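Narmont Sample Packaging Study
Progress report to the Fletenov Fund
Submitted by Necati Karaca, 27 November 2003
Grant period: first half

1. Purpose of the work

The study looks at how small tubes should be wrapped, labeled and taped before they go into long-term storage at the Narmont store. The collection now stands at 2942 tubes. Many were wrapped before any written procedure existed, and the labels on older tubes can no longer be read without removing part of the wrap. The grant covers a trial of wrapping methods, a revised label layout, and rewrapping of the tubes that need it most.

2. Work completed

2.1 Wrap materials. Three wraps were compared: plain paper, woven fabric strap, and clear adhesive tape over a paper label. Fabric holds well at the neck of the tube and can be taken off without tools. Its weak point is the cut end. If the end is not folded under, the weave opens and a loose flap is left over the upper part of the body, where it gets in the way of the label.
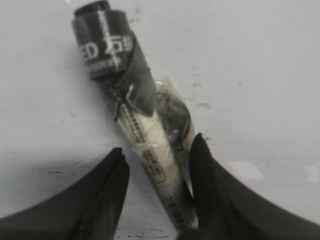

Why not wrap every tube in tape alone and leave the fabric out? Tape alone leaves adhesive on the cap, and a cap with adhesive on it is slow to open and has to be cleaned before it goes back into storage. Fabric at the neck keeps the tape off the cap.

2.2 Label placement. Lengthwise text was kept in the trial layout. Text printed around the tube cannot be read from one side, and the trays do not allow a tube to be turned in place. The type size on the present labels is too small for the reading distance at the bench. Kevser Güler has drawn up a revised layout with fewer lines and larger characters. The draft was sent to Sfeir, who print the labels, and a first proof has come back with the margins wrong. A second proof is on order.

2.3 Handling. Each method was tested by lifting the tube from a flat surface and by holding it upright near the base. Wraps that add bulk low on the body were marked down, as the grip then falls on the wrap and the tube can turn inside it. The working rule is that the lower part of the body stays free of fabric.

2.4 Rewrapping. Work on the first batch of 800 tubes has begun. Tubes with damaged labels are taken first. The old wrap is kept in a numbered bag until the new label has been checked against the register.

3. Problems met

3.1 Tape wrinkles when it is carried over the edge of the fabric. The step between the two materials lifts the tape, and small fragments catch under it. A narrower tape reduces the effect but needs more turns. Cutting the fabric square and pressing the fold flat before taping gave the best result so far.

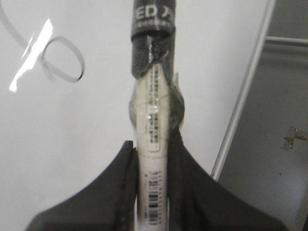 A second pass of tape does not cure the fault and makes the wrap harder to remove, so it has been dropped from the procedure. Tubes already double-taped will be left alone unless the label underneath is unreadable.

3.2 Barcodes. The Zudix register accepts the barcode in lengthwise position only if the whole code is clear of tape edges. A wrinkle across the bars leads to a failed read and the number has to be keyed in by hand. The revised procedure places the barcode low on the tube, below the end of the tape.

3.3 Supply. The fabric strap is bought in rolls and the last delivery had a looser weave than the one tested. It frays sooner. The supplier has been asked for the earlier grade. Until it arrives, the looser strap is being used with a doubled fold.

4. Spending

Spending to date is 3925 from the materials line, covering strap, tape, label stock and the first printing charge. The equipment line has not been used. No transfer between lines is requested.

5. Next period

Rewrapping of the first batch will go on through February. A check of 15 tubes from each tray will be made for lifted tape, frayed ends and label legibility, and the results will be tabulated in the final report. The written procedure will be issued once the second label proof has been approved.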